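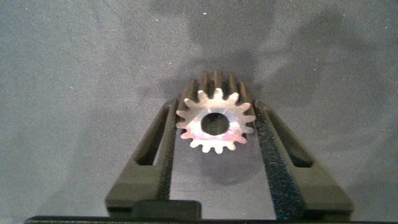 Figure 2. One of the small spur gears from the Coelho lot, front face towards the viewer. Sixteen teeth, plain round bore.

Search this journal
Advanced search
Go

3.2 The small gears

I came to the gears last, and I'm a bit ashamed of that, as they ended up taking most of the summer. The Coelho lot reached us in biscuit tins, 379 loose parts in all, and my first sort was a lazy one: springs in one tin, screws in another, anything with teeth in a third. The third tin held 103 pieces. I had expected clock wheels, thin and flat, the sort you can slide under a door. A good many were nothing like that.

The gear in Figure 2 is the one I keep going back to. It is nearly as thick as it is wide, so the teeth run back from the face as long ridges with dark grooves between them. A clock wheel of that thickness would be a daft waste of metal – you would only cut one like it if it had to push something fairly hard, or if its partner slid along it while turning. I lean towards the second idea, though I can't prove it from the gear alone.

The teeth have rounded tips and the gaps between them are shallow and rounded too. They look like involute teeth to me, and I have treated them that way in the tables. The face is a pale, slightly pink silver, faintly brushed and mottled. I have left the metal unnamed in the catalogue (a pinkish tinge can come from the lamp as easily as from the alloy, and I have been caught out by that before!).

Sorting by tooth count turned out to be far quicker than sorting by size. I put a dab of chalk on one tooth, counted round to it again, wrote the number on a paper tag and moved on. Worn pieces went in a separate tray and were counted twice. By the end I had 40 gears with a firm count and a firm maker's group, and these are the ones used in Section 4. The rest are listed in the appendix with question marks where I wasn't happy.

The Skostville workshop books mention "fat pinions" more than once, always ordered along with winding parts, and I would dearly like to tie our thick gears to those entries. The trouble is that the books give prices and no tooth counts. Until the Brosurero ledgers are opened in August I am calling the match likely and leaving it there.

Related items
Tag and tray: a slow way to sort mixed workshop parts
The Tanance winding frames, a second look
Fat pinions in the Skostville order books
Counting worn teeth by hand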